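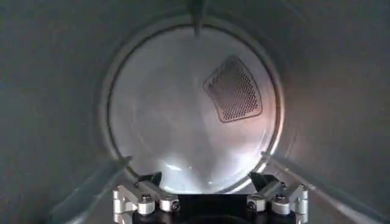

Flolley Laundry Service: Frequently Asked Questions

How do I book a pickup?
Call the front desk or use the form on the Book page. Orders placed before 8 p.m. go on the next morning's route. Your gate code goes in the notes field.

Is there a minimum order?
Yes, 8 pounds. Smaller bags are charged at the minimum.

Can I ask for low heat?
Yes. Check "low heat" on the bag tag. Without a tag, everything dries on medium. Wool, silk and anything with a rubber backing should go in the separate mesh bag, and we hang those items.
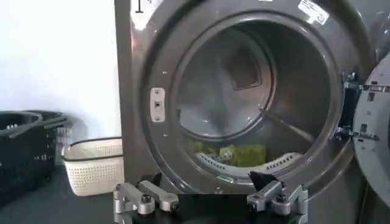

Morenike Ekpo: I check low heat for my gym clothes and the waistbands have held up much better. It does add a day in the winter, so plan for that.

Low heat orders can take one extra day from October on, when the hanging room is full.

What if something is missing?
Tell us within 40 hours of delivery and give the number on your tag. Omolara Oyewole handles claims. We pay up to $200 per order. Coins and jewelry left in pockets are not covered.

Do you use scented detergent?
Only if you ask. The standard detergent has no scent or dye.

Can I wait in the store?
Yes, during counter hours. There are seats by the window, and drinks are paid for at the counter. Please keep open cups off the folding tables.

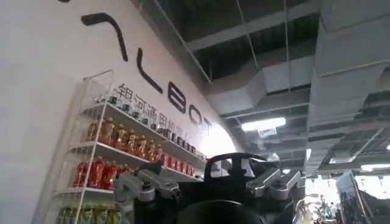
Drinks on the wire rack

Can I change my regular pickup day?
Yes, up to the evening before. Call extension 2129 and ask for Ese.

Last updated Aug 18, 2026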